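Bring Back the Long Fade

I spent most of November with the new Dranwood record, and what I love best about it is how the songs end. They fade! Five of them, maybe six, depending on whether you count the organ drone that closes side one. The guitars are still going, the singer is still finding new places to put the title, and somebody's hand is on the fader taking it all gently away from you.

I grew up on this. Every rock single on the radio seemed to leave that way, and the last 20 seconds were where the good stuff was hiding. The drummer finally lets go of the fill he's been saving. The backing singers start answering lines that aren't on the lyric sheet. You'd turn the volume up as the song went down – past anything sensible – and then the next one would come in and nearly take the speakers off the shelf.

Then bands started ending everything cold. I get it. A hard stop sounds tough, it sounds live, and it's what you have to do on stage anyway. Butix built a whole career on it, and when that final chord of "Pleden" gets chopped off I still jump a little. Great song. But a record isn't a gig, and I've never understood why it should be held to the same rules. You can't fade out a room full of people, so why not enjoy it in the one place where you can?

The complaint I hear most is that a fade is lazy, a way out for writers who couldn't think of an ending. Go listen to the closer on Chou's second album and tell me that again. The song proper is done at 3 minutes. What follows is a band circling two chords, the bass creeping up the neck a bit more each time, a tambourine drifting in from the left, and the whole thing sinking so slowly that I can never pick the moment when it's gone. Somebody worked hard on that. Somebody sat there and decided how long you'd be allowed to stay.

And it does something to the song that a cold ending can't. It keeps it going. As a kid I was completely sure the band was still playing in there, and I'm not certain I've stopped believing it. With a fade you get to carry the chorus around all afternoon and never bump into the wall at the end of it.

So I'm thrilled with Dranwood, and I'm thrilled that they pressed 2,000 copies on vinyl, where a quiet ending gets that lovely bit of crackle underneath. Fifty seconds is my favorite length, if any bands are taking requests. Long enough to hear the guitarist try something silly and get away with it.

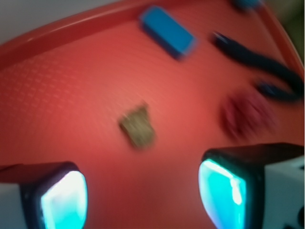

Start with the last song on side two, play it loud, and keep your hand off the skip button until there's only surface noise left. Then flip it over and go again.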